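La casa de Plorndale

Yo a Plorndale fui por la herencia, no voy a mentir. Mi tía abuela me dejó una casa con el tejado medio hundido, 40 gallinas que ya no eran 40 y una deuda en la ferretería Butt, y yo, que en aquella época vivía en un piso compartido y comía arroz de lunes a domingo, pensé que aquello era la riqueza. ¡Una casa! ¡Con escalera!

El autobús me dejó en Trirkard, que está al otro lado del río, y de allí crucé a pie con la maleta golpeándome los tobillos. Llovía de esa manera floja en que llueve allí, que parece que no y te cala hasta el forro. La señora del estanco me dio las llaves y me miró los zapatos un buen rato.

– No se bañe después de las diez – me dijo.

Le pregunté por qué y se puso a ordenar los mecheros. Yo me reí, claro (me río cuando no entiendo las cosas, lo heredé de mi padre), y subí la cuesta pensando en el agua caliente.

La casa olía a manzana y a cerrado. Tenía tres dormitorios, una cocina donde cabía una vaca y un cuarto de baño tan arreglado que daba apuro entrar. Se ve que la tía había gastado allí todo lo que no gastó en el tejado. La toalla rosa estaba en su barra, como si alguien esperase visita.

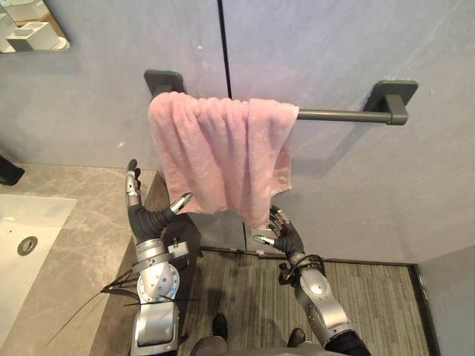 Foto: archivo de la autora

Aquella primera noche me bañé a las once, por supuesto. Me metí hasta la barbilla, cerré los ojos y entonces oí cantar. Era una voz de mujer, muy bajita, que venía de las cañerías, y cantaba fatal. Perdía el tono en el estribillo, se paraba, carraspeaba y volvía a empezar. La canción la conocía yo de pequeña, de los viajes en coche, esa que habla de un barco que sale de Clodport cargado de naranjas y vuelve cargado de cartas.

Podría contar que salí corriendo. Pues no, me quedé hasta que el agua se puso helada, y cuando la voz se atascó por quinta vez en el mismo verso le soplé la letra. «Y las cartas olían a sal», dije en voz alta, desnuda y tiritando. Hubo un silencio larguísimo. Luego la voz siguió la canción hasta el final, sin un solo fallo, y se oyó un gorgoteo que a mí me pareció de satisfacción, aunque también pudo ser el desagüe.

Al día siguiente bajé al estanco a comprar cerillas, que no me hacían falta.

– Se ha bañado – dijo la señora.

– Se ha bañado usted también alguna vez – le contesté yo, y se puso coloradísima.

Resultó que media calle lo sabía. La voz llevaba años ensayando y nadie se había atrevido a corregirla, unos por miedo y otros por educación, que en Plorndale vienen a ser lo mismo. Mi tía abuela, por lo visto, le hacía la segunda voz. De ahí lo del baño tan bonito, supongo, y de ahí también la deuda en la ferretería, que era toda en grifos.

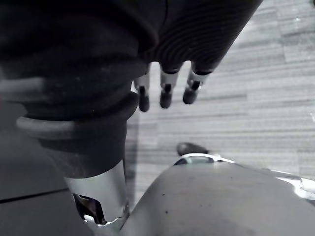 Plorndale, mayo de 2021

Sigo en la casa. Lo pongo aquí por escrito porque mi hermana no me cree y porque dentro de unos años no me voy a creer yo. El tejado lo arreglé a medias, las gallinas son ya cinco, muy antipáticas, y a la ferretería le debo aproximadamente 1000, que voy pagando como puedo.

En diciembre estuve a punto de vender. Vino un matrimonio de Clodport con botas nuevas, miraron la cocina, miraron la escalera y ella preguntó si el baño se podía tirar para hacer un vestidor. Dije que tenía que pensármelo. Esa noche llené la bañera y esperé hasta pasadas las doce, y nada, ni una nota. Así que empecé yo. Canto peor que ella, mucho peor, y en el segundo verso se me fue la voz a un sitio horroroso.

Desde la cañería, muy bajito, me sopló la letra.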